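How I keep a food and symptom diary (and actually stick to it)

My stomach had been playing up for months before I finally got round to writing things down, and I wish I'd started sooner! If your GP has asked you to keep a diary, or you just want to turn up to your appointment with something more useful than "it hurts sometimes", this is the way I do it.

First, get a notebook you can carry everywhere. Mine is a little Nurmi one, small enough for a coat pocket. I tried an app and gave up within days, but if you live on your phone then use your phone.

Rule each page into four columns: time, what I ate or drank, how I felt, anything else. The last one is for bad nights, stress, periods, new tablets, that sort of thing.

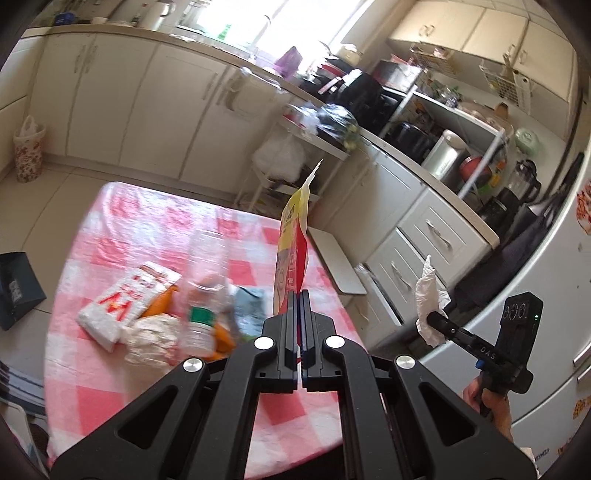

Write it down when it happens. I used to fill mine in at bedtime and I'd have forgotten half of it (the biscuits, mostly). Be a bit fussy about amounts too. "Soup" tells you very little, "big bowl of lentil soup, two slices of toast" is much better. I put drinks in millilitres, so a mug of tea goes down as 200 and my water bottle as 500.

Score any pain from nought to ten, and say where it is and how long it lasts. Note your trips to the loo as well. Yes, it's embarrassing, but the doctor will ask!
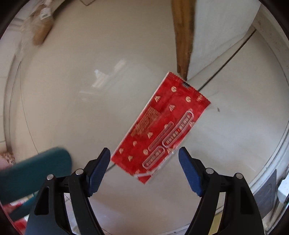

Keep going for 26 days if you can manage it, weekends included. My Saturdays looked nothing like the rest of the week and I'd have missed that otherwise. Don't start cutting foods out on your own while you're doing it, just eat as you normally would.

When you've finished, go through with a highlighter and mark every score over five, then look back at the few hours before each one. Copy anything that repeats onto a single sheet and take that along with the notebook.

And please don't wait for the diary to be finished if you see blood, can't keep fluids down or the pain is severe. Ring and get seen that day.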